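팔찌

마지막 수정: 1월

팔찌는 손목이나 팔뚝에 두르는 장신구를 통틀어 부르는 말이에요. 너무 뻔한 정의라서 저도 쓰면서 좀 민망한데, 막상 파고들면 어디까지가 팔찌인지부터 꽤 복잡합니다. 팔꿈치 위에 차는 건 암릿이라고 따로 부르기도 하고, 발목으로 내려가면 발찌가 되죠. 시계는 줄이 아무리 예뻐도 보통 안 끼워 주고요. 저는 이 항목을 맡아서 벌써 세 번째 고쳐 쓰는 중인데, 고칠 때마다 보석 상자를 엎어 놓고 시작합니다(책상이 남아나질 않아요).

이름에 대하여

우리말 '팔찌'는 원래 활 쏘는 사람들이 소매를 걷어 매던 띠를 가리키는 말이기도 했어요. 국궁 하시는 분들은 지금도 이 뜻으로 쓰십니다. 장신구로서의 팔찌는 옛글이나 박물관 설명판에서 '팔지'나 '천(釧)' 같은 글자로도 만나게 되는데, 금제 팔찌는 '금천'이라고 적힌 경우가 있으니 검색할 때 같이 넣어 보세요. 저는 이걸 모르고 도록 한 권을 통째로 헛읽은 적이 있어요!

영어 쪽은 더 헷갈립니다. 브레이슬릿(bracelet)은 팔을 뜻하는 라틴어에서 프랑스어를 거쳐 온 말이고, 뱅글(bangle)은 힌디어에서 온 말이에요. 한국 가게에서는 둘을 섞어 쓰는데, 대체로 잠금장치 없이 손을 오므려 밀어 넣는 단단한 고리를 뱅글이라고 합니다. 한쪽이 트여 있으면 커프라고 하고요. 그런데 경첩 달린 뱅글도 있고, 거의 붙어 있는 커프도 있어서 칼같이 나누긴 어렵습니다.

아주 짧은 역사

팔찌는 인류가 정말 오래전부터 찼어요. 조개껍데기, 뼈, 돌을 갈아 만든 고리가 선사 시대 유적에서 나오고, 시베리아 데니소바 동굴에서는 녹색 돌로 만든 팔찌 조각이 발견돼 유명해졌죠. 한반도에서도 신석기 시대 조개 팔찌가 나옵니다. 부산 가덕도나 동삼동 이야기를 들어 보신 분도 계실 거예요. 투박조개라는 두툼한 조개를 뚫고 갈아서 만들었는데, 저는 실물을 보고 생각보다 안쪽이 좁아서 놀랐어요. 그 손목은 대체 얼마나 가늘었을까요.

삼국 시대로 오면 금과 은이 본격적으로 등장합니다. 백제 무령왕릉에서 나온 왕비의 은팔찌에는 용이 새겨져 있고, 만든 사람 이름과 무게까지 안쪽에 적혀 있어요. '다리'라는 장인이 만들었다고요. 신라 쪽 금팔찌는 바깥 둘레에 톱니처럼 눈금을 새긴 것이 많습니다. 고려를 지나 조선에 오면 팔찌는 뜻밖에 뜸해지고, 손에 하는 장신구는 가락지가 주인공이 돼요. 긴 소매 때문이라는 설명을 자주 듣는데, 저는 반쯤만 믿습니다.

인도의 유리 뱅글은 따로 한 항목을 써야 할 만큼 이야기가 많아요. 피로자바드라는 도시가 유리 뱅글로 이름났고, 결혼식 때 양팔 가득 차는 풍습은 지역마다 색도 다르고 차는 기간도 다릅니다. 찰랑찰랑 부딪치는 소리까지 장신구의 일부로 치는 셈이라, 녹음해 둔 걸 들으면 기분이 좋아져요.

재료와 만드는 법

금속 뱅글의 기본은 의외로 단순합니다. 봉이나 판을 자르고, 불에 달궈 무르게 만든 다음, 맨드릴이라는 원뿔꼴 쇠에 대고 망치로 둥글려서 양 끝을 땜질해요. 말은 쉽죠. 제가 브라라티츠(Braratitz) 공방에서 이틀 배웠을 때 선생님이던 이히니오 만리케스 씨는 제 첫 작품을 보더니 "감자네요" 하셨습니다. 누이인 과달루페 만리케스 씨가 옆에서 다시 펴 주셨고요. 은은 두드릴수록 단단해지니까 중간중간 다시 달궈야 하는데, 저는 욕심을 내다가 금을 내 버렸어요.

테두리에 일정한 간격으로 홈을 내는 장식은 줄칼로 하나하나 파기도 하고, 무늬가 있는 롤러에 밀어 넣기도 합니다. 빛이 홈마다 따로 걸려서 얇은 고리도 훨씬 화려해 보여요. 골이 진 마디를 이어 붙인 넓은 띠 모양은 또 다른 계통인데, 안에 고무줄이나 용수철을 넣어 늘어나게 만든 제품이 흔합니다.

구슬 팔찌는 줄이 반이에요. 나무, 유리, 돌, 씨앗, 뭐든 구멍만 뚫리면 구슬이 되는데, 정작 오래 차다 보면 끊어지는 건 늘 줄이죠. 우레탄 줄은 편하지만 삭고, 명주실은 물에 약하고, 와이어는 꺾이면 끝입니다. 스켈덴(Skelden)에서 구슬 가게를 하는 만록 궉 씨한테 물어봤더니 매듭을 구슬 안으로 숨긴 다음 한 해에 한 번은 새로 꿰라고 하더라고요.

크기 고르기

잠금장치가 없는 뱅글은 손목이 아니라 손에서 가장 넓은 곳을 재야 합니다. 엄지를 새끼손가락 쪽으로 접고 손등뼈 둘레를 줄자로 한 바퀴 감으세요. 그 길이를 원주율로 나누면 필요한 안지름이 나와요. 인도식 치수는 2-4, 2-6처럼 적는데 2.4인치가 아니라 2인치하고 16분의 4인치라는 뜻이라, 소수로 읽고 주문하면 작은 게 옵니다. 네, 제가 그랬어요. 아침에는 들어가던 게 저녁에 안 빠지는 일도 있으니 손이 잘 붓는 분은 한 치수 넉넉하게 가세요.

구슬 팔찌나 체인은 손목 둘레에 여유를 조금 더하면 되고요. 구슬이 굵을수록 안쪽 둘레가 줄어드니 여유도 더 줘야 합니다.
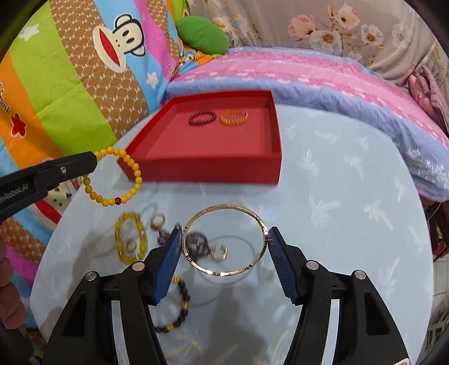
보관과 손질

은은 공기만 닿아도 거뭇해지니까 작은 지퍼백이 제일 편하고, 도금한 것은 광택 천으로 세게 문지르면 도금까지 벗겨져요. 향수와 로션은 먼저 바르고 팔찌는 맨 나중에! 구슬은 걸어 두면 줄이 늘어나니 눕혀서 두시고, 단단한 금속 고리와 무른 돌은 서로 긁히지 않게 칸을 나누는 게 좋습니다. 저는 칸이 12개인 상자를 쓰다가 결국 벤투라(Ventura)에서 산 얕은 상자로 돌아왔어요. 뚜껑을 열었을 때 한눈에 보여야 차게 되더라고요.

안 빠지는 뱅글은 억지로 당기지 말고 손을 잠깐 위로 들고 있다가 비눗물을 묻혀 돌려 가며 빼세요. 그래도 안 되고 손가락이 저리면 병원부터 가시고요.

관련 항목
가락지
발찌
커프
유리 뱅글
구슬 꿰기
맨드릴

문의: 장신구 항목 담당 편집자 | © 네르크스테드(Nerkstead) 생활사전 | 맨 위로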